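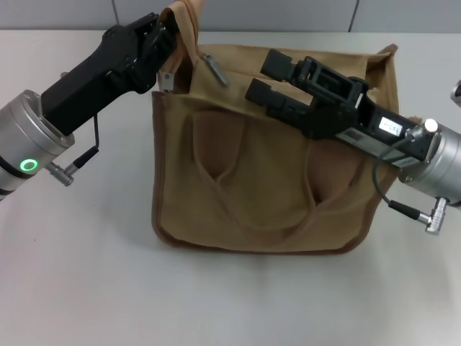

Two arms on one table is asking for a collision, a reader commented under the build log in October, and a single arm with a clamp bolted to the bench would open a bag just as well for half the money. The clamp was tried first. It holds a corner at one height and one angle, and a canvas bag does not stay where it was when the other side is pulled. The rest of this page covers the questions that come in most often about the bag cell at the Graltbridge shared workshop.

General

What is the cell for?
It opens soft bags and puts small items into them. One arm lifts a corner of the opening and the other works at the rim or inside. Canvas shoulder bags are the main test object. Drawstring bags and flat pouches have been run as well, with worse results.

Is this a kit?
No. The arms were bought secondhand as a pair with their controllers. The gripper mounts, cable guides and table frame were made in the workshop. Drawings for the parts made here are in the Tamow folder on the download page. Tamow is the name of the hardware side of the project and Markireck is the software side. Issues filed under the wrong one get moved, so don't worry about it.

Can I build it at home?
Yes, if you have a floor that takes the load and a door you can close. The table as drawn needs a clear strip 70 cm deep behind it for the controllers and their air flow. A garage is fine. A room over a garage should be checked first.

Mechanical

Why are the two grippers different?
They do different jobs. The left one pinches fabric and holds it, so it has a closed body and narrow fingers. The right one has an open frame and flat fingers that can lie along the rim of a bag. Using one design for both was tried with each of the two types. The narrow fingers bunch the rim when they slide along it, and the flat fingers lose a thin fold once it is under tension.

How hard does the left gripper squeeze?
The force setting is 40 N for canvas. Thinner cloth is run lower. The setting is in the material file, one line per cloth, and can be changed without a restart.

Do the fingers mark the fabric?
On waxed canvas, yes. On plain canvas there is a crease that goes out with steam. Rubber pads help with slip but pick up lint and have to be wiped down every session. The current fingers have no pads.

What is the table surface?
A matte white sheet over a steel frame. Gloss white was used for a while and threw reflections into the depth data near the bottom seam of the bag. If you already have a gloss top, a sheet of matte film will do. Dark tops work for the arms but not for the segmentation model supplied with Markireck, which was trained on pale ones.

Wiring

Can the gripper cables be run inside the arm?
Not on these arms. Each gripper has a short black cable that ends in a connector plug. Leave enough slack for a full turn of the last joint in each direction, then check it by hand with the drives off. A loop that is too long will catch on the bag strap. A loop that is too short will pull the plug sideways, and the contacts wear on one side until the gripper starts dropping out at random.

Which connector should I order?
The round threaded type with a knurled collar. Read the pin count off your own arm before ordering, as it changed between production runs. Finger-tighten only.

The gripper resets when the wrist turns. What is wrong?
Check the collar first, then the cable near the plug. If both are good, measure the supply at the gripper while it closes on something solid. A long thin extension lead is the usual fault.

Software

How do the arms avoid each other?
Both are planned in one model by Markireck, with a keep-out shell around each gripper and its cable loop. The shells are allowed to shrink when both arms are working at the same bag. Planning the arms separately and checking afterward also works, but most of the plans get thrown out.

How does it find the corner to lift?
It looks for the trim. A dark edge on light cloth is an easy case. Bags with no trim, or trim the same color as the body, need the corner set by hand in the interface.

Why does it sometimes lift the front pocket?
A large flat pocket has an edge too, and when the bag is slumped the pocket edge may be the highest one the camera finds. The Magalhães branch adds a check on the height of the pinched layer against the back wall of the bag. It is slower and has not been merged. Build from that branch if you work mostly with pocketed bags.

What is the success rate?
In the last full test set of 98 lifts on canvas bags, the correct corner was held to the end of the move 70 times. Most of the failures were pocket lifts. The raw log is in the download folder. The same test on the Magalhães branch has not been finished.

Does it handle buckles and clasps?
It avoids them. Small metal hardware is masked out of the grasp area with a margin, and a finger closing on a clasp will stop the program. It does not open or fasten anything.

Safety and access

Do I need a fence?
At home, use a door switch wired into the stop circuit and an emergency stop you can reach from outside the working area. At Graltbridge the cell has its own bay with a light curtain. Reduced speed is not a substitute for either.

Can I come and see it?
Thursday evenings from 7, when the workshop is open to non-members. Bring a bag if you want it tried, but empty it first. The cell is often apart for maintenance, so check the notice on the workshop page before a long drive.

Can I use it as a member?
After the arm induction, which takes one evening. Bookings are in slots of 47 minutes, with the rest of each hour kept for homing and cleanup. Return both arms to the park position, log any change to the force file, and leave the gripper cables plugged in.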